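Grison picture rail hooks, moulded pattern
Sold by Stevow, in packs of 6 or 2

We nearly didn't stock these. Picture rail hooks are sold on charm, and most of the charm comes off on your fingers the first time you lift a heavy frame. The Grison is plainer than most, and dearer than it ought to be, but it has stayed in the range when four prettier ones have gone back to the supplier.

What it claims, and what we think

The box says "fits all rails". It doesn't. It fits the common rounded top found in most older terraces, and it fits the Lelalier reproduction rail we sell by the length. On a square-topped rail it sits proud and rocks. Check yours before ordering, ideally by holding a bit of card over the end and drawing round it.

The box also says "invisible once hung". Judge that for yourself. A hook over a rail can be seen, and so can the cord. If that bothers you, screw into the wall and save your money.

Where we do agree with the maker is on rows. Three pictures of different sizes are a pain to line up with nails, and with hooks you can slide each one along until the gaps look right.
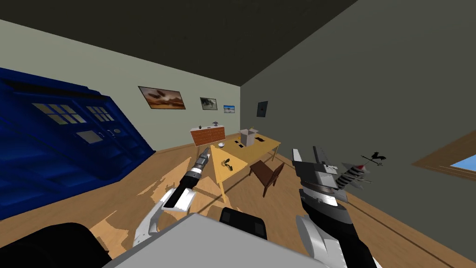

Details

Finish: dull brass or black. The brass darkens unevenly — some people like this.
Cord: not included. Trevor braided cord is sold separately and is the one we use in the shop.
Longest drop we would try: 255 cm, and only with two hooks to a frame.
Order code: Grison 9

Weight

The maker gives a figure. We have left it off because it says nothing about the rail, and old rails are often held on with a few tired nails and several coats of paint. Pull yours firmly by hand first. If it moves, fix the rail.

Returns

Unused hooks can come back in the box. Painted ones can't, however neatly you did it. Questions about fit go to Kimutai Mrema at the trade counter, who will want that card outline before he gives you an answer. Closed Monday.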